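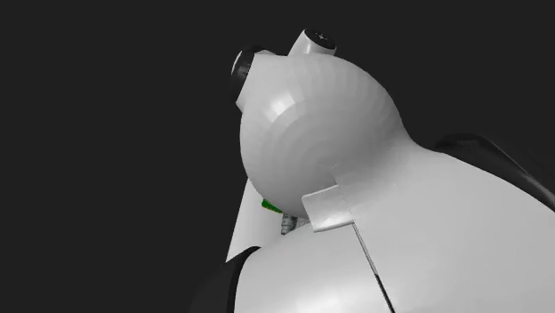
Tsutomu Kamata 看完提纲以后回信说,低成本怪物片里最费钱的其实是等待,怪物出场越晚,前面就越要有东西给人看,他建议我把讲怪物服装的那一节砍掉一半,时间留给走廊。我照办了。服装部分现在只剩一页,有人想听细节,放到提问环节。

开场先问一句在座谁看过《Stosis》。如果举手的人少,剧情讲慢一点;举手的人多,直接跳到结构。

剧情交代,控制在两分钟内。
地面的空气不能呼吸,一支运输队躲进 Emer 地下站。站里有电,有热水,没有人。队员陆续发现前一批住户留下的日志,日志写到一半换了笔迹。后半部分是封站和逃离。结局先别讲,最后放片段。
提一下片名:Stosis 是站里一种培养物的代号,对白里只出现过两回,英文配音版把其中一回配丢了,所以很多看录像带的观众一直不知道片名是什么意思。

(换页)

第一节 版本

院线版片长 85 分钟。今天讲的都以这个版本为准。
录像带由 Hustel 发行,片头换过,中段两场对话的次序对调。对调之后队长先发火,后得知水源出问题,这个人物就显得莫名其妙。早年影评骂队长演得差,多半看的是带子。这里停一下,两个次序各念一遍台词,让听众自己比较。
台词卡在讲台左边的信封里。念的时候不要演。
Hustel 版还有一个改动:片尾字幕底下加了一段合成器音乐,原版是风声。喜欢合成器那段的人很多,我也不觉得难听,但它把结尾的时间感弄短了。可以各放十几秒。
不要展开讲版权。去年那场讲座在这上面耗了太久。

(换页)

第二节 二十一天

制片方 Okabe 给的拍摄期是 21 天,全部在棚内,外景只有开头车队那一场。
地下站的走廊只搭了一条,直的,尽头有一个可以拆换的拐角。向左拐和向右拐用同一块板,翻过来装。观众看到的整个站,包括宿舍层、泵房外面、通往出口的那段长路,都在这一条走廊里。
办法有这么几样:换灯的颜色,换墙上的编号牌,换地面。地面最有效。铺格栅的时候脚步声空,铺橡胶垫的时候脚步声闷,声音一变,人就相信换了楼层。
放片段一:从宿舍层走到泵房。先静音放一遍,再带声放一遍。
静音那遍,听众大概会看出来两处墙上有同一道划痕。如果没人说,就由我指出来,在第二个门框的右侧,齐肩高。
带声那遍放完什么都不用讲,等几秒再翻页。

编号牌的事顺便说。宿舍层的牌子是两位数,泵房的牌子前面多一个字母。剧本里没有解释这个字母。影迷杂志上争论过它代表什么,有人推出整套站内分区图。美术组的说法很简单,多一个字母,牌子就大一号,镜头里好认。

(换页)

第三节 怪物出场

全片怪物一共出场六次。前三次只有局部:门缝里的一段,水面下的一段,通风口格栅后面的一段。第四次是影子。第五次才有全身,镜头很短。第六次是结局。
我做过一份镜头表,全片 1022 个镜头,平均一个不到五秒,在同类影片里算切得快的。可是怪物前三次出场用的都是长镜头,而且机位不动。剪辑一路很快,突然停住,观众就会去找画面里哪儿不对。
这一点讲透,后面都好讲。
第二次出场,也就是水面下那次,请听众注意人物的视线。说话的两个人都没有看水。他们在争论要不要回去拿电池。这场戏的对白写得很平,平到像是凑时间的,到第二遍看才知道时间是留给水面的。
放片段二。放之前把后排的灯关掉。这个片段很暗,上次投影机偏亮,水面下面什么也看不见,只好口头描述,效果很差。今天提前到场调亮度,下午四点前要调完。

关于服装,一页:
头部和躯干分开做,演员看不见脚下,所以怪物始终走得很慢。导演把慢写进了设定,后来的台词里说它在低温下行动迟缓。先有服装的限制,后有设定。此处不用多讲。

(换页)
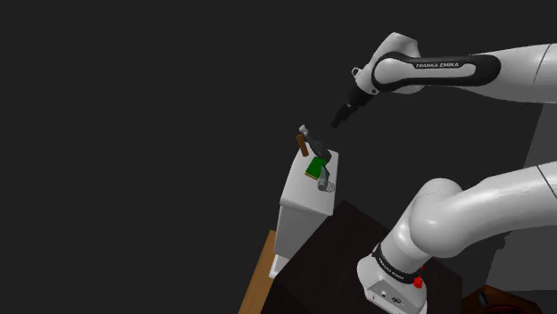
图二:白色机械臂与箱状容器,计算机渲染画面

第四节 日志

前一批住户的日志在影片里分几次念出,念的人都不一样。医生念得像报告,司机念得磕磕绊绊,队长只念了一行就合上了。同一份文字,经过不同的人,观众对前一批住户的印象也跟着变。
日志换笔迹那一页,镜头给得很长,没有配乐。画面上能看清的字不多,只有最后一行完整:“今天又少一份饭。”
这句话有两种理解。一种是少了一个人,所以少做一份饭。另一种是饭被拿走了一份。医生按前一种理解,司机按后一种,两人因此走了不同的方向。影片没有判定谁对。
我个人倾向司机。理由在结尾:出口外面那只饭盒是空的,盖子盖好了。会盖盖子的东西,说明它学过。听众里一定有人不同意,可以在提问时说。
如果时间不够,这一节保留饭盒,砍掉三个人念日志的比较。

第五节 同类影片里的位置

避难所加实验室,外面回不去,里面待不下,这个架子在那些年被用得很多。常见的做法是让科学家留下一个活口,由他把来龙去脉讲清楚。《Stosis》没有这个人物。按 Okabe 存下来的剧本初稿,原本有一位女研究员,在第三本出现,戏份不小,开拍前删去了。
删去的原因有两种说法,一种是演员档期,一种是预算。两种都没有书面证据,讲的时候照实说。
删掉她以后,编剧把她的几句台词分给了日志。所以日志的后半段口吻忽然变得像在对人讲话,有一句甚至用了“你们”。从前我以为是笔误。
可以拿来比较的还有同期几部潜艇题材的片子,空间一样窄,人一样少,但潜艇片总有一张海图,观众知道自己在哪儿。地下站没有图。影片从头到尾没有出现过一张平面图,我逐个镜头核对过。

(换页)

结尾

放片段三,最后四分钟,院线版,风声结尾。
放完不开灯,等字幕走完。有人会在字幕时起身,不用管。

提问环节备用:
问有没有续集。写过大纲,没拍。大纲我没有读过,不要转述。
问哪个版本好买。院线版目前只有放映拷贝转的盘,画面偏绿。Hustel 带子二手能找到,品相好坏差别很大,买之前问清楚有没有霉斑。
问 Emer 是不是真有其地。影片里是虚构的地名,发音在片中也不统一,队长念成两个音节,司机念成一个。
问怪物服装现在在哪儿。头部在私人手里,躯干下落不明。
问那个字母。把第二节的话再说一遍。

带的东西:两张盘,一张备用;台词卡;水。转接头上次忘在会场,这次记得拿回来。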